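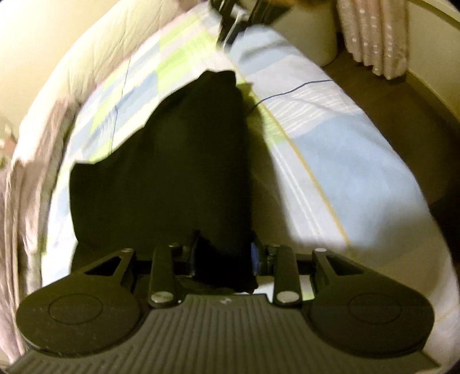 件名：ラベルの印刷位置が少しずつ下にずれます。長音記号も消えることがあります
製品：Flaster ラベルプリンター
使用ソフト：Jandier 在庫管理（デスクトップ版）
状態：一部解決、一部継続中
受付：21/7/23

はじめまして。古本と紙の雑貨を売る小さい店で、在庫の管理を担当しております。日本語は私の母語ではありませんので、読みにくい文があるかもしれません。分からないところは遠慮なく聞いてください。できるだけ正確に書くようにします。

問題は二つあります。関係があるかどうか分かりませんので、一つのチケットに書きます。別々にしたほうがよい場合は、そのように指示してください。

問題その一。
Jandierで値札ラベルを続けて印刷しますと、文字の位置が少しずつ下にずれます。最初のラベルはきれいです。しかし12枚目のあたりから、いちばん下の行(価格の行)がラベルの切れ目にかかります。20枚を続けて印刷しますと、最後のラベルでは価格が次のラベルの上の部分に印刷されてしまいます。枚数が少ないときは、ずれはほとんど気になりません。

問題その二。
縦書きのひな形を使うとき、カタカナの長音記号「ー」が印刷されないことがあります。例えば「ノート」が「ノト」になり、間が空白になります。画面のプレビューでは正しく見えます。横書きのひな形では一度も起きておりません。「レターセット」や「ポスター」という商品が多いので、困っております。

使用環境は次のとおりです。
プリンターとパソコンの間に、BashirのUSBハブを使っております。
ラベルの用紙は、プリンターと同じところで買った純正のロール紙です。
縦書きのひな形は、Flarkerusというフォントのセットを使っております。前の担当者が入れたもので、私はどこから入手したか知りません。
Jandierは自動更新を「する」に設定しております。

自分で試したことを書きます。

電源を切って、しばらく待ってから入れ直しました。変化はありません。

ロール紙を入れ直しました。紙の左右のガイドに隙間がありましたので、紙に当たるまで寄せました。横方向の傾きはなくなりましたが、縦方向のずれは同じです。

USBハブを外して、パソコンに直接つなぎました。二つの問題はどちらも残りました。ですから、ハブは原因ではないと思います。今はハブに戻しております。

プリンターのボタンを長く押して、テスト印刷をしました。テスト印刷の枠線は、ラベルの中に正しく入っております。ただし、テスト印刷は短いので、ずれが出る前に終わっているのかもしれません。

ひな形を新しく作り直しました。同じ大きさを選んだつもりですが、大きさの一覧に似た名前が二つあり、どちらが正しいか自信がありません。片方には「間隔含む」と書いてあり、もう片方には何も書いてありません。今使っているのは、何も書いていないほうです。

以上です。お手数をおかけしますが、よろしくお願いいたします。

サポートからの返信

お問い合わせありがとうございます。状況を詳しく書いていただき、大変助かります。チケットはこのまま一つで進めます。

位置のずれにつきましては、最後に書いていただいた用紙サイズの設定が関係している可能性が高いです。切れ目のあるロール紙をお使いの場合は「間隔含む」をお選びください。そのうえで、次の操作をお願いいたします。

プリンター本体のふたを閉じた状態で、用紙送りボタンを5秒間押し続けてください。ランプが点滅したら指を離します。ラベルが何枚か白紙のまま送られ、切れ目の位置を読み直します。
設定画面の「用紙の検出方法」が「連続紙」になっていないかご確認ください。「切れ目」が正しい設定です。

長音記号につきましては、フォントに縦書き用の字形が入っていない場合に同じ症状が出ることがございます。お手数ですが、標準のフォントに変えて、同じ商品名を印刷していただけますでしょうか。

投稿者からの返信

早いお返事をありがとうございます。教えていただいた順番で試しましたので、結果を報告いたします。

「用紙の検出方法」は「連続紙」になっておりました。私は変えた覚えがありません。更新のときに変わったのか、初めからそうだったのか、確認する方法がありませんでした。「切れ目」に変えて、保存しました。

用紙送りボタンの操作は、最初は失敗しました。ランプが点滅する前に指を離してしまったようです。もう一度行いますと、白いラベルが送られて、止まりました。

その後、サイズを「間隔含む」にして、前と同じ20枚を印刷しました。最後のラベルまで、価格の行が正しい場所にあります。定規を当てて最初と最後を比べましたが、私の目では違いが分かりません。問題その一は解決したと考えます。

一つだけ注意点を書いておきます。設定を保存した後にJandierを閉じないで印刷しますと、古い設定のまま印刷されました。一度閉じて、開き直してから新しい設定になりました。同じ症状の方の参考になれば幸いです。

次に、問題その二です。
標準のフォントに変えますと、長音記号は正しく縦の線で印刷されます。Flarkerusに戻しますと、また消えます。つまり、フォントが関係していることは確かだと思います。

ただ、分からないことがあります。Flarkerusを使っても、文字の大きさを大きくしたときは消えません。大きさを変えながら印刷しましたところ、7ポイント以下で消えて、それより大きいときは出ます。字形が入っていないのでしたら、大きくしても出ないはずではないでしょうか。私の理解が間違っていましたら、教えてください。

店の値札はずっとこのフォントですので、できれば変えたくありません。すでに棚にある値札と並べますと、かなり違って見えます。標準のフォントは線が太く、古い本には少し強い印象です。

サポートからの返信

結果のご報告ありがとうございます。位置のずれが解消したとのことで、安心いたしました。再起動が必要な点は、手順書に記載がございませんでしたので、担当部署に伝えます。

長音記号の件ですが、文字が小さいときだけ消えるのでしたら、ご指摘のとおり字形の有無だけでは説明ができません。線が細いため、印刷用のデータに変換するときに失われている可能性がございます。次の二点をお試しください。

印刷の詳細設定で「文字を画像として送る」にチェックを入れる。
印刷の濃さを一段階上げる。

同時に変えますと、どちらの効果か分からなくなりますので、一つずつお願いいたします。

投稿者からの返信

一つずつ試しました。

濃さだけを上げた場合は、長音記号は出ませんでした。全体の文字が黒くなり、漢字の細かいところがつぶれましたので、元に戻しました。

「文字を画像として送る」だけにチェックを入れた場合は、小さい文字でも長音記号が出ました。線は薄いですが、読めます。「ノート」も「ポスター」も正しく読めます。

その代わり、印刷が遅くなりました。以前はすぐに始まりましたが、今は始まるまでに少し待ちます。値札を急いで作ることは少ないので、当店では大きな問題ではありません。しかし、週末のイベントの前は枚数が多いため、少し心配です。

当面は次のように使うことにいたします。縦書きの値札は「文字を画像として送る」で印刷します。横書きの棚札はチェックを外して印刷します。切り替えを忘れないように、ひな形の名前の最初に「画像」と付けました。

質問を一つ残します。この設定は、ひな形ごとに保存することはできますか。今は印刷のたびに詳細設定を開いて、チェックを入れたり外したりしております。

サポートからの返信

ご確認ありがとうございます。現在の版では、この設定はプリンターごとに保存され、ひな形ごとには保存できません。

回避策として、同じプリンターを別の名前でもう一つパソコンに登録し、片方だけチェックを入れておく方法がございます。印刷のときにプリンターの名前を選ぶだけで切り替えができます。登録後は、用紙の検出方法を新しい名前のほうでも「切れ目」に設定してください。

ひな形ごとの保存は、ご要望として登録いたしました。9月の更新に入るかどうかは、まだお約束できません。

投稿者からの返信

教えていただいた方法で登録しました。「値札縦」と「棚札横」という名前にして、どちらも正しく印刷できました。用紙の検出方法は、やはり新しいほうが「連続紙」になっておりましたので、直しました。

要望の件は、更新の案内が来ましたら自分でも確認いたします。チケットはそれまで開けたままにしておいていただけますでしょうか。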